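The Second Kitchen

Mellent had two pizza places, and both claimed the best crust in Carnley.
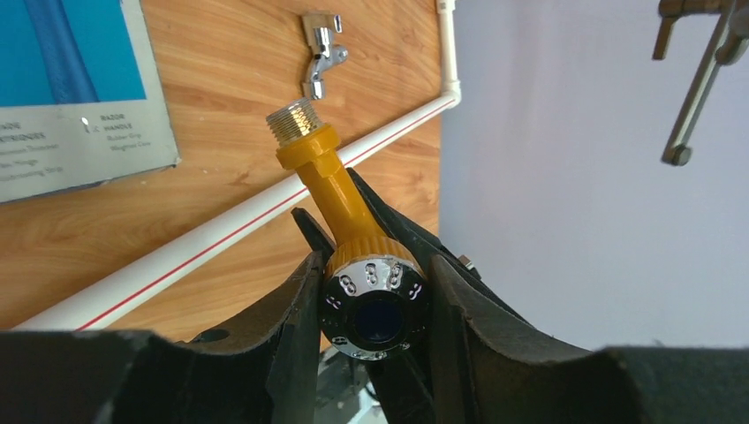
Yellow valve with brass thread and black dial.

I didn't believe either of them. The sign at Rerkside Pizza said 1,291 happy customers, painted on, so it never went down.

I ordered the mushroom and sat by the window. At 4 the cook from Dehghan's, over the road, came in the back way carrying a tray of dough – good dough, I'd had it the night before.

"Same as yours?" I asked the girl at the till.

"Different flavour," she said, and put the price up two dollars on the board behind her.

I ate it all. It tasted the same.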